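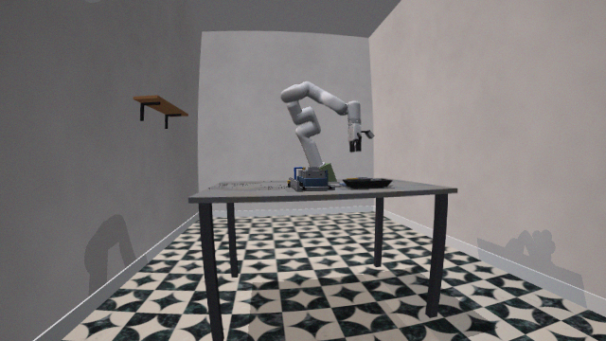 The night shift at Koritz used to need 18 people. Since February it needs 13, and the other five work in the daytime, in a room with good windows where they prepare the parts trays for the robots. When I asked them if they miss the night, only one said yes, and it was for the extra pay.

Koritz repairs and refills small kitchen machines for hotels. The work is not heavy but it repeats itself, up to 33 times in one hour at the sorting bench. You take a part, you turn it, you put it in its tray, and after some years your wrist starts to complain. Yasir Minhas did this for most of his working life. Now he teaches the arms where to go.

"First I was afraid of it, then I was bored by it," he told me. "Now I argue with it. It is like having a new colleague who is very exact and understands nothing."

Before a new task comes to the floor, Yasir tries it on a computer, in a program the company bought from Fomer. He moves a tray a little, runs the task again, and writes in a paper notebook what went wrong. The engineers from Kazmi, who installed the system, wanted him to keep these notes in a shared file. He still prefers the notebook — and the engineers now ask to borrow it.

Not everybody made this step so easily. The training took 3 weeks and was given in the evenings, which was difficult for parents with small children. Two workers stopped after the first week. They are packing now, and their wages stayed the same, but they feel that the interesting work went to others. The manager agrees that the hours were badly chosen. The next course will be in the mornings.

There is also the question of noise. The old hall was loud with talking and radio. In the robot section people stand further from each other, and some eat lunch alone at their screens. At Amico, the firm across the road, they moved the break to one fixed time for all, and Koritz wants to try the same after Easter.

Yasir will retire in a few years. He has already chosen who should get the notebook, but he has not told her yet.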